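Do blurbs sell romance? Report on our term project
Ivone Aguiar and Jeferson Miranda

Our supervisor wanted us to test the claim, repeated on every writing blog, that a historical romance lives or dies by its back-cover blurb. We had our doubts going in and still have most of them.

We took 323 Regency and Victorian titles from the Trusstead catalogue and sorted the blurbs by whether they named the hero first, the heroine first, or opened on a scandal. Scandal openings had the most reader ratings, with a median of 1,407 against 1,037 for the rest. That looks good on a chart. It also happens that most of the scandal books belong to long series with a following already, so the blurb may be doing very little.
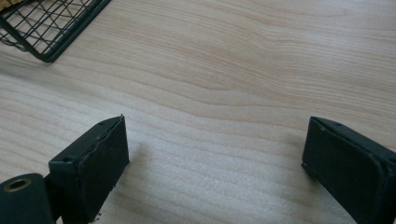 Érica Rocha, reading our first draft, objected that ratings aren't sales, and that plenty of people buy a romance, enjoy it and never rate a thing. She's right, and we couldn't get sales figures. Grerel didn't answer our emails.

We also dropped the "tone" category in May. The two of us labelled the same blurbs and disagreed so often over "playful" and "dark" that the colour-coded spreadsheet was useless.

Anyone repeating this should start with standalone novels.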